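Home Visits Talks Contact
Search this site Enter keywords Go
Last updated: January

Speaker notes, Rirholm open day talk

1. Opening
Thank Ciarán Geraghty for the invitation. Say who is in the room: 8 visitors from Traltum, the rest from Gornon. Talk first, floor visit at 2 p.m.

2. What the cell does
Bench task, one arm, one gripper. It moves small household goods between the table and a basket. Kiprono Odera set up the task list. Mention the count: 357 runs logged before the visit, 300 of them on the old table.

3. Layout
Leave this up while talking. Point to the gripper over the white basket on the left, then to the water bottle by itself on the right. Mention that the bottle is clear plastic and the basket has holes in its sides. Both are hard for depth sensing. Pause for questions on lighting.
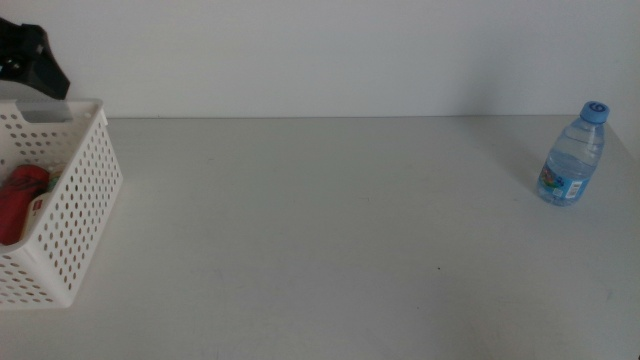
4. Floor visit
Walk over in two groups. Stay behind the yellow line. Kiprono runs the pendant and Ciarán takes questions. Bags go on the rack by the door.

5. Questions to expect
Cost: refer to the Rotich handout, page 2. Speed: we have not tuned for it yet. Spare fingers: part 849, kept in the drawer under the controller.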